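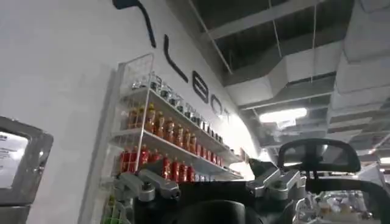 Photo: Arvid Lie / Clameseck

Why Do Drinks Stand in Rows?

Drinks on a shelf look as if they grew there. They did not. Someone had to put every bottle in its place, and that someone was probably thinking about lunch.

Look at the wall rack. It's made of clear acrylic, a hard, see-through plastic. A thick wooden shelf would hide part of what it holds. Clear plastic mostly minds its own business, so your eyes go straight to the bottles.

Now look at the colors. Small clear bottles with silver caps get the top tier. Orange-amber ones stand under them, and red ones come lower down. Putting matching things together is called grouping. You do it with socks, or you are told to.

Grouping saves a lot of reading. If you want a red bottle, you look for a big stripe of red, and your brain does the rest before you've read a single label. It also makes gaps easy to spot. Take one bottle out of a full row and the hole looks like a missing front tooth.

When new drinks arrive, a careful shelf-filler moves the old ones to the front and slides the new ones in behind. This is called rotating the stock, although nothing spins, which is a letdown. It means the oldest drinks get picked first and don't sit at the back until your birthday. Or the one after that.

Look up, too. Those big boxy tubes near the ceiling are air ducts. Air travels through ducts to reach different parts of a building. Plenty of buildings hide them above a flat ceiling. Others leave them out where everyone can see.

Try it at home

Take 10 things from a kitchen cupboard (ask first) and line them up by color. Then line them up by height. Ask a grown-up to find the salt both times, and keep score.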